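果物の「定位置」は台所を片づけるか
共同台所における籠と浅い器の使い分けの検討
生活環境演習 後期中間報告書
提出日 2023年10月31日

1 はじめに

果物には決まった置き場所を作るべきだ、という助言は収納の本にも家電店の冊子にも載っている。籠に入れろ、浅い器に広げろ、種類ごとに分けろ、台の上に直接置くな。言い方はいろいろだが、置き場所さえ決まれば台所は片づき、食べ忘れも減るという筋書きはだいたい共通している。

本報告はこの筋書きを疑うところから始まった。最初から結論を決めていたと言われれば、半分は認めるしかない。班の全員が共同台所を使っており、籠を買ったのに台の上が一向に片づかない経験をしていた。籠の中にりんごが一つ、籠の外に桃が二つ、という状態を毎日見ていれば、助言のほうを疑いたくもなる。ただし不満だけでは報告にならないので、置き場所を決めた期間と決めなかった期間の記録を取り、助言の言うとおりになるかどうかを確かめることにした。

先に書いておくと、助言が間違っていると示せたわけではない。正しいと示すこともできなかった。どちらとも言えないという結果をどう読むかが、本報告の後半の話になる。

2 検討の対象とした主張

出発点にしたのは、収納の手引きを公開している Fenance の「果物の定位置」という記事である。記事の主張を班でまとめ直すと次のようになる。

(a) 果物は籠と浅い器の二つに分ける。硬いものは籠、柔らかいものは浅い器に入れる。
(b) 台の上に果物をじかに置かない。
(c) 籠は目の粗いものを選び、中身が外から見えるようにする。
(d) 以上を守れば食べ忘れが減り、台の上の空きも増える。

(a) から (c) までは指示であり、真偽を問うものではない。問題は (d) で、根拠として雑貨店 Okance の利用者アンケートが引かれている。回答者は1,203人で、多くが「果物の置き場所を決めてから台所が片づいたと感じる」と答えたという。

この数字には班の中で早くから異論が出た。まず、回答者は Okance で籠か器を買った人に限られている。お金を出して買ったものについて尋ねられれば、よい方に答えたくなるのではないか。次に、「片づいたと感じる」は片づいたことと同じではない。三つ目に、比べる相手がない。籠を買わなかった人の台所が同じ時期にどうだったかは、どこにも書かれていない。さらに設問の原文が公開されておらず、「感じる」「やや感じる」「感じない」のような選択肢だったのか、「感じた方は理由をお書きください」という聞き方だったのかも確認できなかった。

回答者が千人を超えていると聞くと立派に思えるが、聞き方が偏っていれば人数を増やしても偏りは直らない。前期の統計の授業で習ったばかりのことを、これほど早く使うことになるとは思わなかった。

3 方法

3.1 場所
観察は学生寮 Bredwood の共同台所で行った。流し、加熱台、壁ぎわの作業台があり、果物が置かれるのはほとんどが作業台である。作業台は配膳にも使うので、空いているかどうかは利用者にとって切実な問題になる。

台所を選んだ理由は単純で、班員が毎日使うからである。代表的な台所だからではない。家族で暮らす家の台所とは、買う人と食べる人の関係も、果物が置かれている時間も違うはずで、得られた結果を一般の家庭に当てはめるつもりはない。

3.2 期間
観察は4週間とした。前半は置き場所を指定せず、籠と浅い器を作業台に出しておくだけにした。後半は Fenance の記事に従い、硬いものは籠、柔らかいものは浅い器と書いた札を立てた。前半と後半のあいだに日を空けなかったため、前半の習慣が後半に持ち越された可能性がある。計画の段階では気づいていなかった。

なお、4月に班員の一人が別の授業で似た記録を取っている。記録の項目が違っていたので集計には加えず、用紙を作るときの参考にとどめた。

3.3 記録
台所に入った班員が、その時点の果物の位置を用紙に書いた。記入欄は「籠の中」「浅い器の中」「台の上」「その他」で、気づいたことを書く余白を設けた。記録は班の共有名である Bassi の名前で一つの表にまとめ、誰が書いたかは集計の段階で外した。誰がきちんと書いて誰が書いていないかという話になるのを避けるためだったが、外してしまったせいで、書き手による違いを後から調べられなくなった。失敗だったと思う。

集まった記録は102件である。時間帯は夕食の前後に偏っている。朝の記録は少なく、深夜のものはない。

3.4 廃棄量
傷んで捨てる果物は、捨てる前に台所のはかりで重さを量った。種や芯だけのものは含めない。捨てる人に協力を頼んだが、全員が量ってくれたとは考えにくい。黙って捨てられた分は記録に残っていない。

3.5 「硬い」「柔らかい」の扱い
Fenance の記事には硬いものと柔らかいものの一覧がない。例として前者にりんご、後者に桃が挙がっているだけである。観察を始めてすぐ、一覧がないことの面倒さがわかった。柿はどちらなのか。買った日の柿は硬く、数日置いた柿は柔らかい。桃でも、まだ硬いまま売られているものがある。トマトは果物として数えるのか。班では、持ち込んだ人の判断に任せるという決め方をした。言い換えると、決めなかったということである。

4 結果

4.1 位置の変化
札を立ててから籠と浅い器に入る果物は増えた。表だけを見れば Fenance の記事のとおりである。しかし台の上にじかに置かれた果物は、期待したほどには減らなかった。入れ物の中が増えて外があまり減らないのは妙な話だが、後半には台所に持ち込まれる果物そのものが多かったと考えれば説明はつく。近くの店で安売りがあった時期と重なっている。

つまり、札が働いたのか、単に果物が増えて入れ物のほうにもあふれたのかが区別できない。札の効果だけを取り出したいなら、持ち込みの量をそろえる必要があった。寮生に買う量をそろえてくれと頼めるはずもなく、設計の段階で無理があったと言うほかない。

4.2 籠の使われ方
籠については、余白の書き込みのほうが集計より役に立った。多かったのは、籠が縁のところまで使われないという指摘である。りんごを一つ入れるとそこで満足してしまい、次の果物は籠のすぐ横に置かれる。籠の中に余裕があっても横に置かれる。なぜそうするのかを数人に尋ねたところ、返ってきたのは「他人のりんごに触りたくない」「下になったら困る」「すぐ食べるつもりだった」という答えだった。

一つ目は共同台所に特有の事情だろう。二つ目は果物が傷むことへの心配で、柔らかいものを持っている人ほど口にした。三つ目が厄介で、すぐ食べるつもりの果物は、置いた本人の頭の中ではまだ「置いて」いない。そうした果物が夕方から翌日まで台の上に残っていたという書き込みがある。

目の粗い籠は中身が見える、という (c) の利点についても疑問が残った。横から見れば確かに見えるが、針金の格子が重なって見える角度では、中に何があるのかかえってわかりにくい。上からのぞけばわかる。しかし上からのぞくのであれば、目の細かい籠でも木の鉢でも条件は変わらない。見えることと目に留まることは別であり、記事はその区別をしていない。

4.3 浅い器の使われ方
浅い器には果物以外のものが入りやすかった。前半には輪ゴム、瓶のふた、誰のものかわからない鍵が入っていたことがある。器の縁が低く、物を置くときに手を持ち上げなくてよいためだと班では考えているが、確かめてはいない。

後半になると果物が優先されるようになった。ただ、柔らかいものは浅い器という決まりのために、器のほうが先に混み合う。大きい桃が一つ入ると、残りの場所は見た目よりずっと狭い。桃どうしが触れるのを嫌って間を空ける人が多く、間を空ければ当然入らない。入らなかった桃は台の上に戻る。柔らかいものほど広い場所が要るのに、記事には器の大きさについて一言もない。

4.4 廃棄量
傷んで捨てられた果物は、一週間あたり最大419グラムだった。その週は前半にある。後半はこれより少なかったので、置き場所を決めた効果だと書きたい誘惑はあった。班の一人は下書きで実際にそう書いた。

しかし最大の週の中身を見ると、袋ごと忘れられた一人分の桃がほとんどを占めていた。置き場所が籠であろうと台の上であろうと、袋に入ったまま持ち主が帰省していれば傷む。下書きのその段落は削った。廃棄が減ったと主張するには、忘れた人が一人いたかいないかで結論がひっくり返らないだけの量の記録が要る。今回はまったく足りていない。

4.5 片づいたと感じるかどうか
観察の終わりに寮の利用者に口頭で感想を聞いた。片づいたと答えた人は少なくなかった。ところが同じ人に、台の上にじかに置かれた果物は減ったかと尋ねると、「それは変わらない気がする」と言う。Okance のアンケートで「片づいたと感じる」と答えた人たちにも、同じことが起きていたのかもしれない。あるいは起きていなかったのかもしれない。聞いていない以上、疑うことはできても言い当てることはできない。

ついでに書くと、札を立てたのは班員であり、感想を聞いたのも班員である。わざわざ札を作った相手に面と向かって「無駄だった」と言う人はあまりいない。Okance の調査について書いた批判は、私たちの聞き取りにもほぼそのまま当てはまる。

5 考察

置き場所を決めると片づく、という文には二つの意味が混ざっている。一つは、果物が決めた場所に入るということ。もう一つは、決めた場所以外に果物がなくなるということ。前者は札一枚である程度まで達成できた。後者はできなかった。台所を使う側にとって意味があるのは後者のほうで、籠の中がどれほど整っていても、横に桃が転がっていれば皿を置く場所はない。

もっと言えば、籠も浅い器もそれ自体が台の上の場所を取る。りんご一つのために籠を出しておくなら、りんごをじかに置くほうが台は広い。収納用品を勧める記事がこの引き算をしているのを見たことがない。私たちの観察でも、籠をどけたほうが使いやすいという書き込みが前半から出ていた。その書き込みをした人は、後半になると籠を壁ぎわに押しやっていたようで、記録の時刻によって籠の位置が違う。籠の位置は用紙の項目に入れていなかったため、余白に書いてあったものしかわからない。

反対側の意見も書いておく。班の中には、外に残る果物があっても構わないという考えの者がいる。定位置は全部を収めるためのものではなく、迷ったときに戻す先があればよいのだという。確かに、配膳の前に台を空けるとき、戻す先があると手が早い。前半には、どけた果物が椅子の上や冷蔵庫の上に移されていたことがあり、後半の記録にはそれがほとんど見当たらない。「その他」の欄が減ったことは、今回の結果のうちで比較的信用できる部分だと思う。もっとも、記録をつける班員が椅子の上まで毎回見ていたかと聞かれると、自信はない。

硬い、柔らかいという分け方については、やめたほうがよいというのが班の一致した意見である。分ける基準が日によって変わるものを、固定した置き場所に結びつけるのが無理なのだ。柿が籠から器へ、器からまた籠へと移された例があり、移した人はそれぞれ自分が正しいと思っていた。分けるなら、今日食べるものとそうでないもの、という分け方のほうが実情に近い。ただしこれも思いつきの段階で、試してはいない。試せばまた別の不都合が出てくるだろう。

6 残った課題

台の上にじかに置かれた果物が、どのくらいの時間そこにあるのかを調べていない。食べるまでの短い間だけなら、散らかっているとは言えない。一回ごとの記録をいくら集めても滞在時間は出てこないので、果物に印をつけるか、記録の間隔を短くする必要がある。印をつけることには、食べ物に何かを貼るのは嫌だという反対が出た。

器の大きさをそろえた比較もしていない。籠のほうが深く、器のほうが浅く、入る量も材質も違うままで「籠と器のどちらが使われたか」を論じるのは乱暴である。次回は同じ大きさのものを使いたいが、予算の申請が通るかどうかはわからない。

用紙の欄も直す必要がある。籠のすぐ横に置かれたものと、籠から離れて置かれたものを同じ「台の上」に入れたのはまずかった。横に置いた人には入れるつもりがあったのかもしれず、片づけの意図という点では別の行動である。コップや計量用の容器など、果物以外で場所を取っているものの欄も欲しい。果物を片づけても台が広くならなかった理由の一部は、たぶんそちらにある。

7 参考図
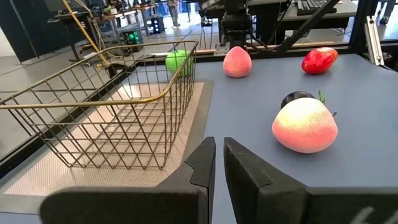

青りんごは籠の中、桃と赤い果物は籠の外にある。次の図では、浅い器に入った桃のような果物と、台にじかに置かれたものとが並ぶ。

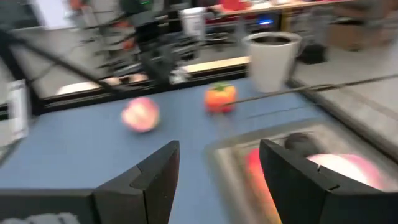 中間発表のあとに匿名の感想用紙で届いた意見によれば、私たちの疑い方は籠に厳しすぎるという。実家では台の上に果物が出ているほうがよく食べられていて、籠に入れたとたん飾りになり、誰も手を出さなくなったそうだ。だから外に残っている果物を失敗の側に数えるのはおかしい、食べ忘れを減らしたいのなら外にあるほうがむしろ正解かもしれない、と書いてあった。台を広く使いたいのか、果物を食べきりたいのか、どちらかに決めてから測り直してはどうか、とも添えられていた。

班で話し合ったが、返事はまとまっていない。Fenance の記事は二つの目的が同時にかなうと書いており、私たちもそこを疑わずに用紙を作っていた。最終報告では目的を片方に絞る方向で考えている。ただ、実家の籠が飾りになったのは籠のせいなのか、中の果物がおいしくなかったせいなのか、感想用紙からは判断できない。最終報告までに、籠を出さない期間を一度入れて記録を取る予定である。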